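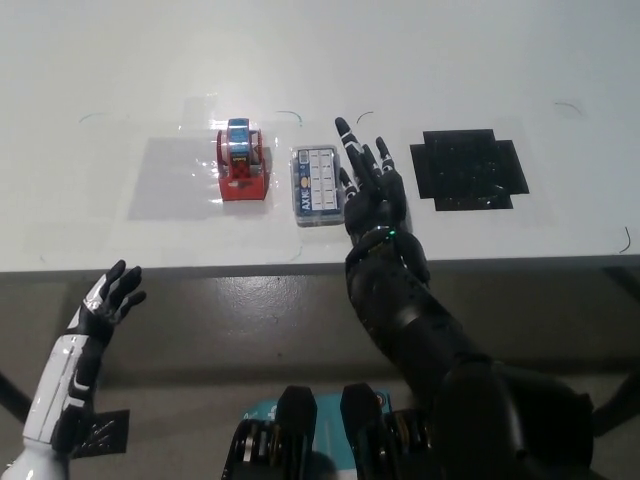

Small parts get lost between the bag they came in and the drawer they were meant for. My old system was a biscuit tin and a good memory, and the memory went first. Over the winter I sorted the whole bench stock into labeled containers, and the label turned out to matter more than the container. A small clear plastic case with a grid of white cells across its face, like the one between the red tape dispenser and the black mat, can be told from its neighbors by the large letters down its left side, AXN, without picking it up. My own cases had handwriting on the lid and nothing on the sides. Once they were stacked, every lid except the top one was hidden.

Posted in: Bench Notes / Storage
January | by Beril Çınar

The starting point was 21 drawers in a steel cabinet I bought used from Duman, the surplus place behind the rail yard in Jenamport. The drawers run on plain folded rails with no stops. Pull one too far and it lands on the floor with its contents. I drilled each rail and put in a short screw as a stop, which took most of an evening and one broken bit.

Then the numbering. I had been filing by type: screws, washers, connectors, springs. This fails as soon as a part has two types. A threaded spacer is hardware when I buy it and electronics when I need it. I now give every drawer a plain number and keep the meaning in a text file on the computer. The file has one line per part: drawer, part, size, supplier, and a free field for notes. Searching it takes less time than opening two wrong drawers.

Labels were the part I got wrong twice. The first set was thermal, printed on a small machine with the default tape. The drawers nearest the window went gray over one summer. The second set was laser printed on paper and covered with clear packing tape, and it lifted at the corners because the drawer fronts have a slight texture. The third set is laminated tape, wiped down first with alcohol and pressed on with the back of a spoon. I set the type at 33 point, numbers only. Anything smaller and I have to bend down for the bottom row.

Quantities I do not track, with one exception. M3 screws come from Dundetti in a box of 4000, and I keep the box under the bench and refill the drawer from it. When I can see cardboard at the bottom, I order another.

I looked at Prustetti, which is an inventory program with barcode support and a parts database. It works. It also wants a scan each time something leaves a drawer, and I will not do that with flux on my fingers. The text file stays.

Still open: the long items. Heat shrink, brass rod and threaded rod do not fit a drawer and currently stand in a length of drain pipe with a cap glued on one end. The short pieces sink to the bottom. I may cut a second pipe to half the length.

We use cookies to remember your settings and count visits. Accept | Manage preferences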